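Supporters' Questions: Suspended and Rearranged Fixtures

The answers on this page apply to season ticket holders, members and single-match purchasers of Brodance Basketball Club. They should be read together with the ground regulations and the terms printed on the reverse of each ticket.

What happens to my ticket if a home match is postponed?

Your ticket remains valid for the rearranged date. Supporters who booked online do not need to do anything further, and the same barcode will be accepted at the turnstile. Paper tickets should be kept safe, as the ticket office can replace them only on production of the original booking reference.

I cannot attend the new date. May I have a refund?

Yes. Requests must reach the ticket office no later than 4 days before the rearranged match. Refunds are made to the card used for the original purchase, less the postage charge where one applied.
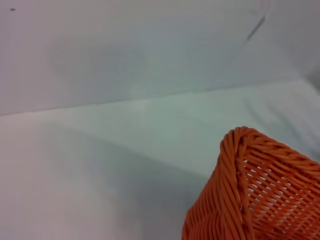
Where a match is abandoned after the start of the third quarter, the result is a matter for the league and no refund is payable. Where it is abandoned before that point, ticket holders will be admitted free of charge to the replayed fixture.

Will matches be played without spectators?

The club will follow the instructions of the league. If a home fixture is played behind closed doors, season ticket holders will receive a credit for that match, which may be set against a renewal or taken as a cash refund at the end of the season.

Is there a limit on attendance at the Szulc Hall?

For the remainder of the season, attendance at the Szulc Hall is limited to 450. Season ticket holders have priority, followed by members in order of joining date. Any places left over will be placed on general sale at 10 a.m. on the Thursday before the match.

How many tickets may I buy?

Members may buy up to six tickets for a single fixture, and all other purchasers up to four. Juniors count towards this total, but infants carried in arms do not.
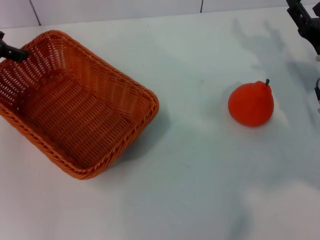

Applications for larger groups, including school parties and junior teams, should be made in writing. The club will try to seat groups together but cannot promise to do so when a fixture has been moved at short notice.

Are coach places transferred as well?

Seats on the supporters' coach are operated by Cenow and are covered by that company's own conditions. Please contact Cenow directly and quote the fixture for which you booked.

When will the Nisent Cup ties be played?

Outstanding ties in the Nisent Cup are expected to be played in February. Dates will be published on the fixtures page once both clubs and the league have agreed them. Cup matches are not included in the season ticket, although holders may reserve their usual seat until noon on the day before general sale.

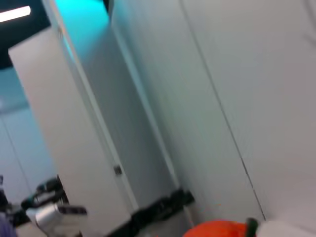 White panelling and turquoise lighting.

How do I contact the ticket office?

The office may be reached by telephone on extension 452 or by letter to the club's usual address. Written enquiries should include your membership number and the name of the opposing team. Replies may take longer than usual while fixtures are being rearranged.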